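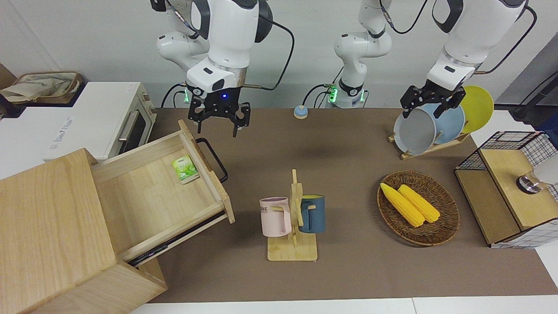 Figure 7. The Blackburn table during the drawer-and-rack task, with the right gripper over the open drawer and the left gripper at the rim of the grey plate.

5. The stop that only stopped one arm

I said at the start of this paper that I would give the bad runs as much room as the good ones, so this section is all about one fault. It took us most of October to pin down, it could have hurt someone, and I was the one who wrote the piece of code that let it happen. I'd like other groups to be able to check their own set-ups for it without going through the month we had.

5.1 What the robot was meant to do

The task is dull on purpose. The right arm looks after the drawer: it opens it, takes the packet out or puts it back, and shuts it again. The left arm looks after the plates in the rack. In the easy version the arms take turns. In the version we cared about, both work at once, so that the plate job can carry on while the right arm is busy with the drawer (the layout is in Figure 7, and the mug tree and the basket of corn play no part in this test, they are simply things the arms have to keep clear of).

Each arm has its own force limit. If the arm feels a push it wasn't expecting, it should halt and hold still, and the other arm should halt with it. That second half matters more than it sounds. Anyone who sees one arm stop will quite naturally lean in to see what's wrong, and at that point the other one had better be still too.

We call this the paired stop. It runs inside Forna, our task program, which sits above the arm controllers and passes messages between them. It is separate from the big red button, which cuts both arms directly and which, I'm glad to say, worked every single time we hit it.

5.2 What happened

Haziq Nugroho was running the session and I was at the desk with the logs. The right arm halted above the drawer with its force warning showing on my screen. Haziq said "stopped" out loud, as we all do, and put his hand out towards the drawer front to see whether it had jammed. The left arm was still going. It pressed down on a plate, the plate tipped against the side of the rack, and the arm kept pushing until its own limit tripped.

No harm came to anyone, and the plate survived as well. But Haziq's forearm had been a short way from a moving gripper that he had every reason to think was still, and he was rather pale when he sat down. We shut the table off and wrote down what each of us remembered before looking at any logs, which I'd recommend to anybody. My memory of the order of events was wrong in two places.

5.3 Two faults, one on top of the other

I went looking for a single cause and wasted a good few days that way. There were two.

The first was a false alarm on the right arm. Its cable runs in a loose loop off towards the middle of the set-up, and when the arm reaches down over the drawer the loop is pulled and tugs on the wrist. We zero the force readings at the rest pose, where the cable hangs slack, so the tug is missing from the zero. Down at the drawer it shows up as a push that isn't there. Most of the time it stays under the limit. Now and then, if the arm has turned its wrist the long way round, it goes over, and the arm halts for no good reason.

On its own that would be a nuisance and no more. A robot that stops too often is a pain to work with, but I can live with that!

The second fault was mine, and it was the serious one. When an arm halts, Forna sends a halt message to its partner. I had set things up so that an arm in the middle of a contact move (lowering on to something, or closing on it) would finish that small move before it read any new messages. I did it early on, when we had trouble with plates being dropped half way through a grasp, and at the time it made the runs look a lot nicer. I put a comment in the code saying I'd come back to it. I never did.

So if the right arm halted while the left was moving freely, the paired stop worked and we all saw it work. If the right arm halted while the left was being lowered on to a plate, the message sat in the queue until the left arm had finished. And if the plate was slightly out of place, finishing could take a while, as the arm would go on feeling for the rim and pressing.

All of our tests of the paired stop had been done with both arms moving in free air. Every one of them passed - and they would still pass today with the old code.

5.4 Making it happen again

Lorraine Bramwell wouldn't let us change a line until we could bring the fault back when we wanted it, which annoyed me then and was quite right. She wrote a test that faked a halt on the right arm at a random moment in the drawer move while the left arm worked on the plates as usual. Everyone stood behind the line on the floor, and Nigel Crabtree kept his hand on the red button throughout.

We ran 300 trials. In 17 of them the left arm carried on for longer than the 100 milliseconds we allow ourselves between one arm halting and the other. All of the late stops came while the left arm was in a contact move. In 7 of them it went on pressing until its own force limit cut in, which is the pattern Haziq had met.

I should be straight about what these numbers can and can't tell you. The fake halts were spread over the whole of the drawer move, and real false alarms bunch up near the bottom of it, where the cable tug is worst. The real share of late stops may be higher or lower than ours. I wouldn't quote it as a rate for any other robot, or even for ours with the table laid out another way. What the test does show is that the fault was always there, waiting for the two timings to line up.

Gemma Haworth also asked whether the drawer itself might be to blame, with the gripper catching on the handle or the slide sticking. It was a fair question, so we repeated part of the test with the drawer left open and untouched. The late stops came just the same. The drawer only mattered in that it brought the right arm down to where its cable pulled.

5.5 What we changed

The halt message no longer goes through the queue. Each arm now checks for it on every control step, whatever else it is doing, and a contact move can be broken off at any point. We do drop the odd thing as a result. I'd sooner sweep up a plate.

We also moved the paired stop out of Forna and down into the arm controllers, so that a slow or stuck task program can't hold it up. Jade Birkett did this part, and it was much more work than I've made it sound. She found along the way that the status shown on my screen came from the last halt sent, and took no account of whether it had been obeyed. In other words the screen had told me both arms were stopped while one of them was still moving. It now shows what each arm reports about itself, and shows nothing at all if the arm hasn't reported lately.

For the cable, we take the force zero again once the arm is in place above the drawer and before it goes down. I know this is a patch. A proper fix would be to route the cable along the arm, and we haven't managed that without shortening its reach at the far side of the table. A fresh zero has a risk of its own, too: if something really is pushing on the arm at that moment, the push gets zeroed out along with the tug. We refuse the new zero if it differs too much from the old one, and stop for a person to look.

The new code went on to the table on 29th November, after Lorraine's test had been run again in full with no late stops.

Search this journal Search Advanced search

5.6 Things I'm still not happy with

The test covers a halt on the right arm with the left arm on the plates. We have done far less the other way round. The left arm halting while the right one is inside the drawer is an awkward case, as the right gripper may be holding on to something that can only move along the slide, and freezing it there could leave a fair bit of force stored up. Nigel thinks it should go soft and let itself be pushed. I think it should hold. We've left it holding for now, with nobody allowed near until the arms are switched off.

I'm also uneasy about how we behaved around the table. We had all got used to saying "stopped" when one arm stopped, and nothing in our written rules said to look at the other. The group at Etville, who run the same Darkari task set on a single arm, have no such problem, and we had copied their rules nearly word for word. We've since changed the call. You now say which arm, someone else says the other one, and hands stay back until both have been said. It felt silly for the first few days and we do it without thinking now.

The comment I left in the code is quoted in the notes that go with this paper, along with the lines it was attached to. If you're working from an early copy of Forna, please search for it and take those lines out before you run two arms together.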